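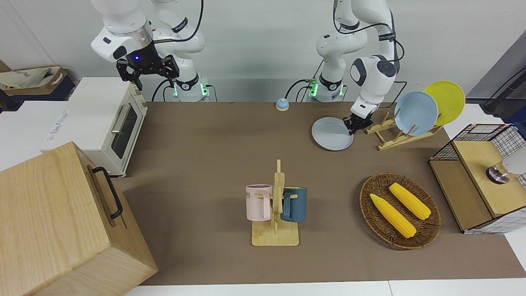

The Rurex pair partway through a plate task, left gripper on the rim.

I've had the Rurex two-arm recording kit since February, and I've grown fond of it, so take this review with that in mind. We use it to gather examples for a kitchen policy - plates into the rack, mugs onto the tree, corn into the toaster oven, that sort of thing - and in our best stretch we saved 100 good takes before lunch.

What I like most is how light the arms feel when you steer them. My old Plunico setup left my shoulders aching after 16 takes, and I'd start getting sloppy, and the sloppiness went straight into the data! With the Rurex I can do 20 in a row and still take my time coming down on a plate edge. Plates are the hard part, by the way. They lie flat and give the fingers very little to hold, so save plenty of tries for them.

The Nevano software that comes with it is fine (plain, but fine). Marking a bad take is one key press. Searching old ones is slow, and once we passed 1180 saved takes the list took ages to open. I also wish the cables sat closer to the arms, as I fuss over them more than I should.

Setup ate most of an afternoon, mainly lining up the two bases. Four stars from me, and I'd buy it again.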